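Speaker notes, library evening talk, September
Title: Keeping bread going in a small kitchen
Speaker: Aníbal Figueiredo

Before starting: water on the table, watch where people can see it, starter jar with the lid loose. Talk is planned to finish before the tea is served.

Opening

Good evening, and thank you for coming. My name is Aníbal. I learned to bake from my neighbour Zulmira Bragança, when I moved to Clurkberg and could not find the bread that I knew from home. Tonight I will speak about sourdough for people who have a job, a small oven and not much bench space. I am not a professional baker. I have baked every week for 12 years, and I have made most of the mistakes at least 2 times.

(Pause. Ask who has already tried a starter. Ask who has killed one. Wait for the laugh.)

The starter

A starter is flour and water, with yeast and bacteria living in it. You feed it, it grows, it falls down again. This is the whole cycle. Many books make it sound like a newborn baby. Mine lives in the fridge and I feed it the evening before I bake.

Say clearly: a grey liquid on the top is normal. You can pour it away or stir it in. Pink or orange colour is not normal, and then everything goes in the bin, please, also if you are fond of it.

Speak about the flour here. I feed with half rye and half white. Rye wakes up a slow starter faster than anything else I have tried. If somebody asks about the brand, say that I change brands often and the bread does not mind.

Temperature

This is the part where I want to go slowly. When people tell me that their dough did not work, I ask first how warm the kitchen was. A recipe says four hours, but the writer had perhaps a kitchen at 26 degrees and yours in winter is much colder. The dough follows the temperature and it does not read the clock.

In my kitchen, 24 degrees is comfortable for the dough. I put a cheap thermometer next to the bowl. In the cold months I use the oven with only the light on and the door a little open. Remember to tell the family, so that they do not heat the oven with a plastic bowl inside. (Story of the blue bowl, keep it short.)

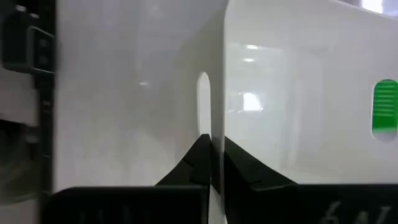
In summer the problem is opposite. The dough is ready before you are. You can use colder water, or less starter, or shape it earlier and let the fridge do the last part overnight. I like the fridge best. The taste becomes a bit more sour and the cold dough is easier to cut.

Show with hands: how the dough looks when it is ready. It should have grown, the top should be round, and it should shake a little when you move the bowl. If it is flat and full of big bubbles on top, it has waited too long. Bake it in a tin and call it toast bread.

Shaping

Wet hands for folding, floured bench for shaping. I mixed this up for a whole year. Do not try to demonstrate the full shaping, there is no time and the tables are covered with cloth. Only show the movement with the tea towel: fold, turn, fold, turn, roll.

Baking

A heavy pot with a lid gives the steam. Warm it in the oven first. Remind people about the gloves, the handle of the lid stays hot after you put it down, and I have the scar on my thumb.

Lid on for the first part, lid off for the colour. I take it darker than my children would like. Then the hard part is to wait until it is cool before cutting. Zulmira hides hers in the bedroom.

Questions that usually come

Can I use tap water? Yes, I do.
Can I freeze the loaf? Yes, sliced, and straight to the toaster.
Is it OK for people with coeliac disease? No. Say this seriously, there is still gluten in wheat and rye sourdough.
My starter smells like nail polish? It is hungry, feed it more often for a few days.

Closing

Thank the library. Small jars of starter are by the door, one for each household, flour label on the lid. If the jars finish, write names on the sheet and I will bring more next time.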